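The Glaze Line
Water, sugar and the short working life of a donut finish

Glaze is the least discussed part of a donut and the part most likely to fail before the customer gets it home. The dough is mixed to a formula, proofed to a schedule and fried to a color. The glaze, in many small shops, is adjusted by eye with a splash from the tap.

Natalina Cattaneo spent eleven years in production baking before she opened Dridness, a two-room test kitchen that solves finishing problems for independent shops. Most of her callers describe the same three faults: the glaze weeps, cracks, or turns gray and dull. All three come back to water.

A basic glaze is a suspension. Part of the powdered sugar dissolves in the liquid and the rest stays as fine crystals held in syrup. When a thin layer goes onto a warm donut, some water evaporates, the syrup becomes overloaded with sugar, and new crystals form between the old ones. That network is the set. If the crystals are small and even, the surface is smooth and breaks cleanly. If they grow large, it turns grainy.

Weeping starts from the other side. Fresh crumb holds far more free water than the coating does, and the water moves outward until the two are closer to balance. A closed box speeds this up, as moist air has nowhere to go. The crystals at the surface dissolve again and the glaze runs.

Cattaneo holds her standard glaze at 108 degrees Fahrenheit. Her reference batch uses 540 grams of powdered sugar and 100 grams of water, with corn syrup and a small amount of agar added after the sugar is wet. The agar is boiled separately - it does nothing if it goes in cold - and the hot solution is beaten in last. It binds part of the water and slows its movement through the layer. Too much gives a rubbery skin that peels off in one piece.

Chocolate glazes behave differently. Cocoa solids take up water, so a white glaze darkened with cocoa thickens within minutes and needs more liquid than the recipe suggests. Fruit glazes have the opposite trouble. The acid in a berry puree splits some of the sugar into simpler sugars that hold moisture, and the finish stays glossy but tacky.

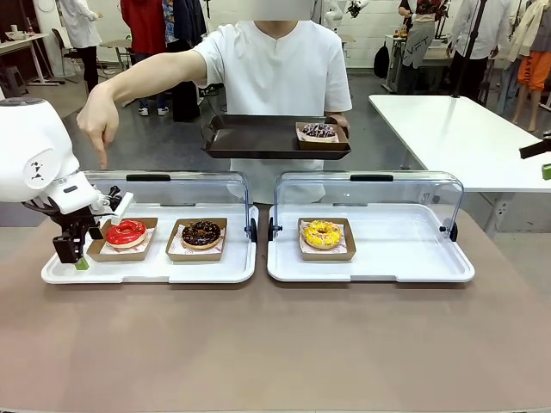 Drizzle adds a second layer with its own timing. If the base is still wet, the line sinks and spreads. If it has set fully, the line sits on top and may flake off. Pin-yu Tai, who runs the morning shift at Collet, waits until the base no longer marks under a light fingertip. Sprinkles go on earlier, while the surface will still grip them, although colored ones bleed if the glaze is too thin.

Holding conditions matter as much as the formula. Collet tried sealed cases last December and went back to vented ones after two weeks. Donuts are now cooled on wire racks before boxing, and lids stay open until the order is handed over. Tai keeps a log of room humidity next to the batch sheet and cuts the water slightly on damp days.

Refrigeration does not help. The starch in the crumb firms faster at low temperatures, and condensation forms on the glaze as soon as the donut returns to the counter. Freezing unglazed donuts and finishing them after thawing gives a better result, provided the surface is warmed and dry before it is coated.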